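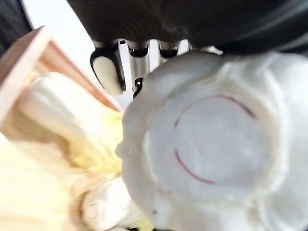

Workshop notebook, 8th September

Deliberation workshop, second round. Writing this up the same evening while I can still read my own notes.

The question for the day was whether Storotham and Gorham should share a youth council or keep one each. We used the Flanda method again: short briefing, small groups, swap, then a vote. I was doubtful about it in July and I'm still doubtful, though for different reasons now.

Briefing. Overran badly. The speaker on local budgets was good but pitched it at people who already know what a precept is. I watched two of the groups stop writing after the second slide. The evaluation form will say the briefing was "clear" because the form only offers clear or very clear. I've asked twice for a third box.

Small groups. Three groups, mixed by town on paper. In practice the Storotham lot had travelled together and sat together, and the facilitators let it go. So what we call a mixed group was one mixed group and two that were mostly one side. Anyone quoting the vote should know that.

What came up, as near as I can put it:

Buses. Every group got there inside ten minutes. A shared council that meets in Gorham is a Gorham council for anyone without a lift home.

Who sets the agenda. At present it is the officers, and the young people get to comment on it. One girl asked whether a joint council would change that and got a very long answer which I have read back three times and can't find a yes or a no in.

Votes at the end. There was a strong feeling in group two that they are asked for opinions after things are settled. I'd like to tell them otherwise. The skate park consultation closed after the contract was let, so I can't.
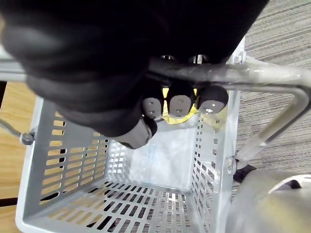
The survey

We leaned on the Brito survey again, the one with 1,524 responses. It's a big number and it gets said in a big voice. What doesn't get said is that it went out through school email, so it misses everyone who left at sixteen, and the headline figure (70 per cent "interested in having a say") comes from a question with no cost attached. Interested compared with what? Interested on a Tuesday night in November? I'd trust it more if they had asked who had been to a meeting and come back for another.

I said this in the wash-up and was told it was the best data we have. True, and still thin.

The vote

Joint council carried, with a fair number not voting. I don't put much weight on it. The swap stage was cut short to make up for the briefing, so most people voted having heard only their own group. The method depends on the swap. If we drop it, we are holding a show of hands with a longer introduction – and we should call it that in the report.

One thing that did work: having the groups write their own summary instead of the facilitator. The wording is rougher but you can hear who said it. Keep that.

To do before the next round: get the form changed, seat people by drawn ticket, briefing capped and timed by someone other than the speaker, find out what a late bus would cost.

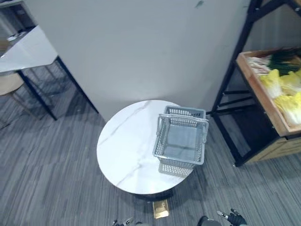
Kofi Dramani read the draft of this and thinks I'm too hard on the vote. His point is that those who abstained were asked why, and most said they wanted more time, so they were taking it seriously. He would put the result in the report with the abstentions beside it and let the councillors make what they like of them. He also says the seating was his fault and he'll do the tickets himself.

Fine by me on the abstentions. I still want a line in about the swap.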